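Wernach open day, 2025-03-03

Plekorcombe is a long way to go on a Monday to be told that cotton is good for you, but I had promised Nyokabi Kirui I would look at Wernach before she ordered from them, so I went.

The invitation said "see every stage". We saw 2 of them. Cutting was shut for maintenance and dyeing happens somewhere else, which the leaflet leaves out. Henk Nijs led our group, 14 of us, along a painted walkway past the sewing lines at a fair clip. He is a pleasant man and he knows his seams. Asked where the yarn comes from, he said "several trusted partners", and when Sharon Lema asked him which, he said it again.

The claim I had come to hear defended was that the shirts keep their shape for years. Puspita Sembiring from the testing room showed us a chart of shrinkage after washing. It looked fine, but the wash was a cool one, hung to dry, and most people I know use a tumble dryer – I certainly do. She said hotter results would be out in September. I have written that down.

After that came the finishing room, and a white T-shirt with a pink print laid out flat.
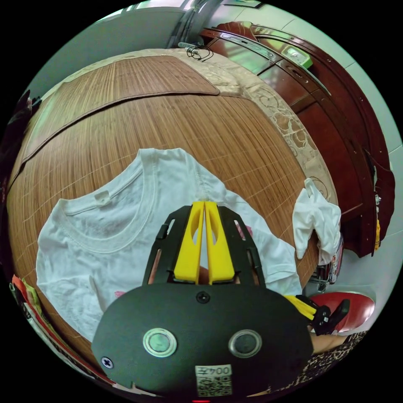
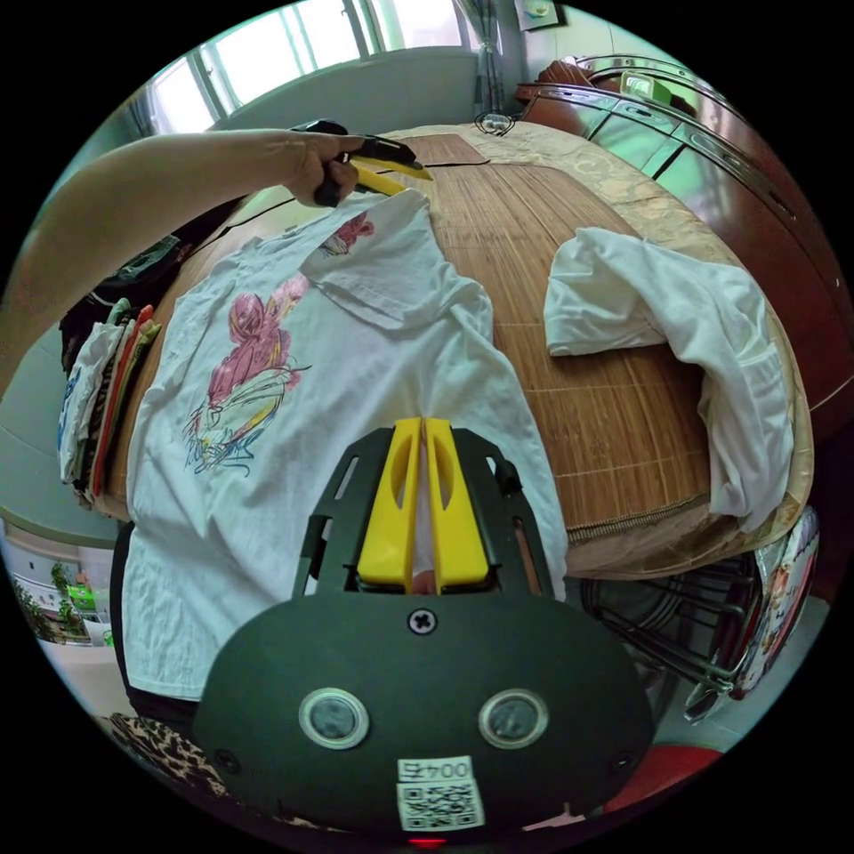

Lunch was soup and a roll, paid for, with a talk by Yusri Lumbantobing on why prices are going up. Shipping, mostly, by his account. I would have liked some figures. The seconds shop was open afterwards and the discount turned out to be small, on colours I wouldn't wear to paint a fence.

I have told Nyokabi to order a few, wash them hot and wait. Simanjuntak do a similar shirt for less and don't make a speech about it. Parking at Wernach is free, but the bus back only runs every 2 hours, so check before you set off.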